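## 4. 코딩 절차와 그 한계

전직 프로 선수의 체포를 다룬 온라인 연예·스포츠 매체의 기사에서 '혐의'와 '사실'이 얼마나 자주 뒤섞이는가 하는 물음에는 이미 여러 답이 나와 있다. 대개는 매체가 스스로 공개한 수치이거나, 그 수치를 거의 그대로 받아 쓴 후속 분석이다. 3장에서 보았듯이 Vulier는 자사 기사 3000건을 점검한 결과 단정적 서술이 드물었다고 밝혔으나, 무엇을 단정적 서술로 보았는지는 어디에도 적혀 있지 않다. 표본을 어떻게 골랐는지도 알 수 없다. 본 연구는 이 수치를 비교 기준으로 삼지 않으며, 참고 삼아 언급할 때에도 검증되지 않은 자체 보고로 취급한다.

### 4.1 표본

1차 수집은 Vulier와 Gurnetti 두 매체의 공개 기사 목록에서 이루어졌다. 검색어는 '체포', '기소', '혐의', '구속'과 종목명을 조합한 것이며, 2000건에서 수집을 멈추었다. 멈춘 시점에 특별한 이론적 근거가 있지는 않다. 목록을 더 거슬러 올라가면 본문이 삭제되고 제목만 남은 항목의 비율이 눈에 띄게 높아졌고, 제목만으로는 우리가 보려는 문장 단위의 서술을 확인할 수 없었다. 여기서 동일 사건의 단순 재게재, 현역 선수 관련 기사, 민사 분쟁만 다룬 기사를 제외하여 890건을 최종 표본으로 삼았다.

이 숫자를 두고 '충분하다'고 말하고 싶지는 않다. 표본 크기가 결론의 설득력을 대신하는 관행은 이 분야에서 특히 흔하고, 재게재를 걸러 내지 않은 연구에서는 한 사건이 수십 번 세어지기도 한다. 다만 제외 기준을 사전에 정해 두었고, 기준을 적용한 뒤 되돌린 항목이 없다는 점은 밝혀 둔다. 삭제된 기사가 표본에 들어오지 못했다는 문제는 그대로 남는다. 정정 요구를 받은 기사일수록 삭제되었을 가능성이 크다면 우리의 추정치는 단정적 서술의 비율을 실제보다 낮게 잡았을 것이다. 반대 방향의 편향도 생각해 볼 수 있으나, 이를 뒷받침할 자료는 찾지 못했다.

### 4.2 분류 범주

범주는 세 가지로 두었다. (가) 수사기관이나 법원 문서를 출처로 명시하고 혐의임을 밝힌 서술, (나) 출처는 있으나 혐의 표시가 빠진 서술, (다) 출처와 혐의 표시가 모두 없는 서술이다. 선행 분석 가운데 일부는 여기에 '암시적 단정'이라는 네 번째 범주를 더한다. 별명, 느낌표, 과거의 경기 성적을 범행에 빗댄 표현 등이 여기에 묶이는데, 우리가 시험 삼아 적용해 보았을 때 코더마다 판단이 크게 갈렸다. 문체에 대한 불쾌감을 측정하는 범주로 전락할 위험이 있다고 보아 채택하지 않았다.

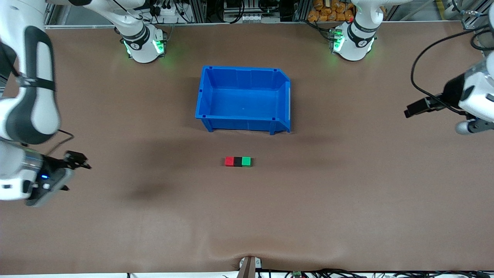 범주 사이의 경계가 분명하다는 가정은 이런 종류의 내용 분석에서 거의 의심받지 않는다. 코딩 지침서는 으레 각 범주에 전형적인 문장을 하나씩 붙여 놓고, 나머지 문장도 그 전형을 따라 정리될 것처럼 쓴다. 그림 2의 작업대 위에 빈틈없이 한 줄로 붙어 있는 빨강, 검정, 초록 정육면체라면 그런 가정이 통한다. 서로 맞닿아 있어도 색이 다르므로 어디까지가 검정인지 다툴 일이 없고, 위쪽의 파란 상자에 어느 것을 넣을지 정하는 데에도 해석이 필요 없다. 기사 문장은 그렇지 않다. '경찰에 따르면'으로 시작한 단락의 셋째 문장이 주어를 바꾸어 '그는 피해자의 카드로 결제했다'로 끝날 때, 첫 문장의 출처 표시가 셋째 문장까지 미치는지는 읽는 사람에 따라 달라진다. 우리는 출처 표시의 효력이 같은 단락 안에서만, 그리고 주어가 유지되는 동안에만 지속된다고 정하였다. 이 규칙은 임의적이다. 그러나 규칙을 적어 두지 않은 연구들도 어떤 식으로든 같은 결정을 내렸을 것이며, 독자가 그 결정을 볼 수 없다는 점에서 사정은 더 나쁘다.

제목과 본문이 서로 다른 범주에 속하는 경우도 적지 않았다. 본문에서는 혐의임을 꼬박꼬박 밝히면서 제목에는 '사기 총책'이라고 적는 식이다. 이러한 기사를 본문 기준으로만 집계하면 매체에 유리한 결과가 나오고, 제목 기준으로만 집계하면 그 반대가 된다. 5장의 표에서는 두 집계를 나란히 제시하였고, 하나로 합친 지수는 만들지 않았다.

### 4.3 코더와 자동 분류

코딩에는 훈련을 받은 8명이 참여하였다. 각 기사는 두 사람이 독립적으로 읽었으며, 판단이 어긋난 항목은 합의로 결정하지 않고 불일치로 남겼다. 합의 절차를 거치면 일치도 수치는 좋아지지만, 그 개선이 판단의 수렴을 뜻하는지 목소리가 큰 사람의 의견을 따른 결과인지 사후에 가려내기 어렵다. 이 때문에 본 연구의 일치도는 유사한 연구보다 낮게 보고된다. 우리는 이를 결함으로 보지 않지만, 그렇게 읽을 독자가 있을 것임은 안다.

자동 분류 도구 Giso도 같은 표본에 적용해 보았다. Giso는 혐의 표시어의 유무를 기준으로 문장을 나누며, 제작 측 설명서는 사람의 판단을 '사실상 대체할 수 있다'고 적고 있다. 우리 표본에서 이 주장은 지지되지 않았다. Giso는 '알려졌다'와 '전해졌다'를 모두 혐의 표시로 처리하였는데, 이 표현들은 출처를 밝히지 않은 채 거리를 두는 시늉을 할 때 가장 자주 쓰인다. 결과적으로 (다)에 속해야 할 문장의 상당수가 (가)나 (나)로 옮겨 갔다. 표시어 목록을 손보면 나아질 수 있겠으나, 목록을 우리 표본에 맞추어 고친 다음 같은 표본에서 성능을 다시 재는 것은 의미가 없다고 판단하여 시도하지 않았다.

### 4.4 사건 결과와의 대조

체포 보도가 이후의 절차와 어떻게 어긋나는지를 보려면 사건의 결말을 알아야 한다. 이를 위해 법원 기록을 모아 유료로 제공하는 Strickland의 자료를 이용하였다. 여기에도 유보가 필요하다. Strickland는 관할 지역에 따라 갱신 주기가 다르며, 기각되거나 기록이 말소된 사건은 아무 표시 없이 사라진다. 조회 결과가 없다는 사실은 사건이 무혐의로 끝났다는 뜻일 수도 있고, 이름의 철자가 달랐다는 뜻일 수도 있으며, 애초에 정식 기소가 없었다는 뜻일 수도 있다. 선행 분석 중에는 조회되지 않는 사건을 일괄하여 '불기소'로 처리한 것이 있는데, 그렇게 얻은 비율을 오보율이라고 부르는 데에는 동의하기 어렵다.

우리는 결말이 문서로 확인되는 사건만을 대조에 사용하고 나머지는 '불명'으로 두었다. 불명의 비중이 크다는 점은 결과 해석을 강하게 제약한다. 특히 Gurnetti의 기사는 사건 번호를 적지 않는 경우가 많아 불명으로 분류된 항목이 Vulier보다 많았고, 이를 근거로 두 매체의 정확성을 비교하는 것은 불가능하다. 비교할 수 있는 것은 후속 보도의 유무 정도이다. 체포 당시 기사를 낸 매체가 판결이나 기각 이후 다시 기사를 냈는지는 각 매체의 목록만으로 확인할 수 있고, 외부 기록의 누락에 덜 의존한다.

후속 보도가 없다는 것을 곧바로 매체의 무책임으로 해석하는 것도 경계해야 한다. 재판은 오래 걸리고, 유명세가 식은 전직 선수의 양형 결과를 찾아 읽는 독자는 많지 않을 것이다. 물론 이 또한 추측이며, 두 매체 모두 기사별 조회 수를 공개하지 않으므로 확인할 방법이 없다. 5장에서는 후속 보도의 비율을 제시하되 그 원인에 대해서는 논하지 않는다. 코딩 지침과 불일치 항목의 목록은 부록 2에 실었다.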